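読了時間:5分
印刷する | メールで送る

シミュレーションで集めたデモの話、だらだら続けます。長いので興味ない人はミュートで。

社内で「シミュレーションなら教示データはいくらでも増やせる」という話が出るたび、私はだいたい渋い顔をしている。増えるのは確かに増える。増えた分だけ賢くなるかは別の話で、そこの検証がいつも後回しになる。

今回の対象はキッチン系の環境で、取っ手をつかんで扉や引き出しを開けるタスク。手元にあるのは1462エピソード。数字だけ見ると立派。

で、その1462の元をたどると、人が操作して録ったのは200。残りは物体の位置と見た目をずらして軌道を変形させ、成功判定を通ったものだけ残した自動生成分。これを「1462件のデモ」と呼ぶのは、私はちょっと抵抗がある。

抵抗があると言ったら、Kulap Onsriさんに「じゃあ何件と呼べば満足なんですか」と返された。200と、その親戚たち、でどうでしょう。却下されました。

真面目な話、変形で作った軌道は手首の入り方が元の人にそっくりになる。操作者の癖まで複製される。うちの200は操作者が6人いるけれど、そのうち2人分で半分を超えていた。つまり学習側から見ると「取っ手とはこの角度から近づくもの」という世界になっている。

これは再生して並べて見るとすぐわかる。統計を取る前に目で見たほうが早いことは多い。なのに目で見る工程は工数表に載らない。

手首視点の画像も改めて見直している。俯瞰カメラのほうは見栄えがいいので資料にもよく使われるが、つかむ直前に方策が頼るのはたぶん手首側。近づくほど背景が減って、取っ手と指の関係だけが大きく写る。ここの質が悪いと他が良くても厳しい。

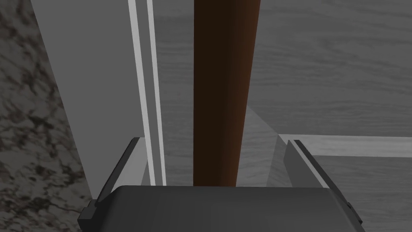
それで気になっているのが、指を閉じ始めるタイミングのばらつき。人が操作したデータでも、慎重な人は取っ手の手前で一度止まるし、せっかちな人は進みながら閉じる。どちらも成功扱い。成功フラグだけでまとめて学習させると、中間の、どちらでもない動きが出てくる。進みながら半端に閉じて、取っ手を指先で押す。

前にPemivthorpeのデータでまったく同じことをやった。あのときは「モデルの容量が足りない」という結論になって、大きくして、同じように押した。大きくなったモデルは自信満々に押していた。

質感の話も。石目や木目のテクスチャをランダムに貼り替えれば見た目に強くなる、というのが定番の主張で、否定はしない。ただ貼り替えるのは表面だけで、光の当たり方はほとんど動かしていないことが多い。うちの設定ファイルもそうだった。光源の位置、固定。2年間だれも触っていない。

あと、テクスチャは何百種類もあるのに取っ手の形は7種類。取っ手をつかむタスクなのに。優先順位が逆では、と4月の打ち合わせで言ったら「形状の追加は衝突モデルの調整が要るので高い」とのこと。高いのは知ってる。安いほうだけ増やして多様性の欄に丸をつけるのをやめませんか、という話をしている。

ここまで書いて、シミュレーション反対派だと思われそうなので補足。反対ではないです。初期化が楽、壊れない、夜中も回せる。接近動作の粗いところを覚えさせるには十分役に立つと思っている。

疑っているのは、つかんだ後。扉の重さ、蝶番の渋さ、取っ手が指の間でわずかに回る感じ。このへんの摩擦係数、誰がどう決めたのか聞いたら「前のプロジェクトから持ってきた」。前のプロジェクトに聞いたら「その前から」。考古学。

Paweena Mahawongさんは逆の意見で、接触まわりは最初から合わないものとして広めに振ればいい、実機の少量データで最後に寄せれば済む、と言う。筋は通っている。ただその「少量」が何件で、誰がいつ録るのかが計画に書かれていたのを私はまだ見たことがない。Sangkhawatでは最後まで空欄だった。

なので今回は順番を変えてもらった。先に実機の評価条件を決める。取っ手の種類、開始位置、何をもって失敗とするか。それから合成データを足す。足すたびに同じ条件で測る。地味。反対は出なかったが、賛成もあまり聞こえなかった。

失敗エピソードも捨てずに残すよう頼んだ。今のパイプラインは成功判定に落ちた瞬間に消すので、どの取っ手でどれだけ落ちているかすら後から出せない。生成の成功率が低い取っ手は、当然データの中でも少なくなる。難しいものほど見せてもらえないまま本番に出される。かわいそうなモデル。

成功判定そのものも怪しくて、「扉が一定角度以上開いたら成功」なので、指を引っかけてこじ開けても成功になる。再生していたら実際に混ざっていた。把持のデータセットに把持していないものが入っている。除外ルールを書いたけど、境目のやつは結局私が見て決めている。

これを書くと「で、結果は?」と聞かれるんですが、まだありません。結果が出る前に件数だけスライドに載ったのが今日の愚痴の発端です。

件数を載せるなら、せめて操作者の数と取っ手の種類数を隣に書いてほしい。6と7。1462の横に置くと急に景気が悪くなるので嫌がられるのはわかる。

とりあえず今夜は、手前で止まる派と進みながら閉じる派を分けて別々に学習を回して帰ります。混ぜたときより悪かったら、ここに正直に書きます。

関連する投稿
・Garnbridgeの評価表を読んで首をかしげた話
・成功率のグラフに試行回数を書いてください
・遠隔操作の練習データ、捨てるか残すか
・Orkvilleで聞いた「汎用」の定義

印刷する | メールで送る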